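Prikside Head Camera Kit, after 2 weeks of use
Posted Dec 6, 2023

I bought this kit to record hand tasks for our two-arm robot at Flimbridge. Before, I taught everything by remote control, and for soft things like cables it was very slow. With the kit you wear the camera on a headband, do the task with your own hands, and the software makes training episodes from it.

Setup
The headband is light and I can wear it for one hour without pain. Calibration asks for 200 frames of a printed board. The manual says you can skip this, but I do not recommend it. My first hand tracks were shifted to the left.

Recording
My main test was wired earphones, because thin cords are difficult for every system I tried. The view is wide enough to keep both forearms and most of the table in the picture, with the plastic box at the back. When the fingertips come together over the cord, the tracking sometimes mixes left and right thumb. I corrected these parts in the editor.
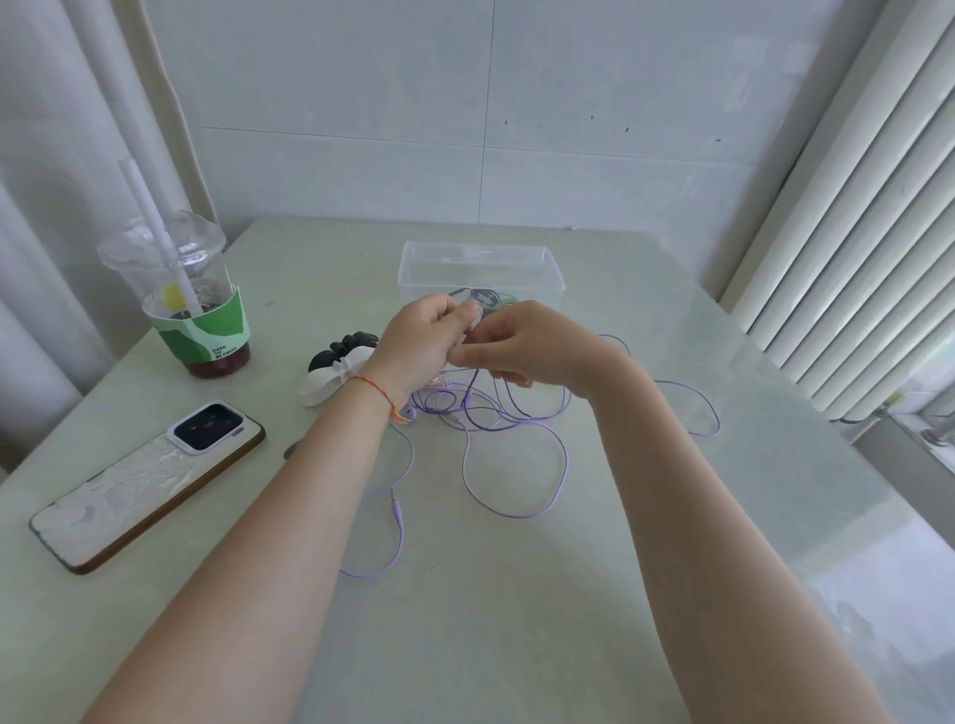 Software
The editor is plain but quick. Export to our format worked the first time. I have now about 1,000 episodes, and searching by label is still fast. I miss an undo button for deleted clips.

Price and support
I paid 2,831 with the spare battery, from the Guo shop in Cetville. Support answered my two emails in one day.

Four stars from five.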